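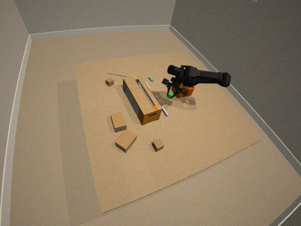

Search this site

Esteo tries arm work on screen first
By Kristýna Hrnčiar, December
Print | E-mail this page

Svetozár Říha sells practice time. His firm, Esteo, rents out a simulated robot arm by the month, so that small workshops can test a handling job before they buy anything. The starter plan costs £175 and covers 2 users.

"Most of our customers have never owned an arm," he says. "They want to see one pick up a block and move it past other things on a table."

The block task is where new users begin. The arm has to grip a small green cube, and there is a long slotted box to work over. Říha allows 20 minutes for it. 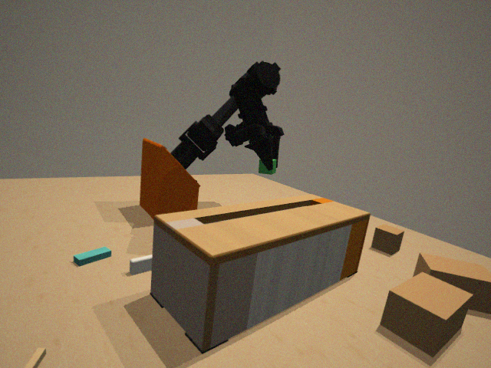
Do customers need to write code?

"Only if they want to change the task. The basic moves are set up from a menu."

A workshop in Prumbridge has signed up for the spring. Říha says a second gripper will be added to the menu by then, at the same price.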